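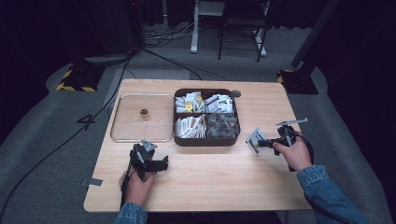

Deston Student Robotics Project, Narnalberg
Course report, section 4

4. Data collection

Figure 3. Sorting station with the four-compartment box, its lid set to the left. The operator holds one gripper in each hand; the right one has a packet.

The class recorded 1000 demonstrations of the packet task between February and March. Students worked in pairs, one operating the two hand-held grippers and one keeping the log. A demonstration started on a spoken cue and ended when the operator brought both grippers back to the near edge of the table. Pairs switched roles after 7 demonstrations. We dropped 122 recordings before training, mostly for late starts and for packets that fell to the floor. The packets were small and flat, and several students found them hard to pick up from the table in the first sessions.

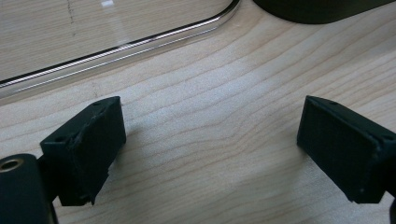 Pad wear was not part of our original plan. The Ostrowski pads were glued on at the start of the term, and the log sheet had no column for their condition. The two fingers of a gripper do not necessarily wear alike: one pad can be torn and frayed down its edge while the pad facing it is still flat. We added a pad check to the log in March, too late to compare wear with grasp failures over the full set. The Indach group, which used the same task sheet, replaced its pads in pairs. We would do the same in a second run and note the demonstration number at each change.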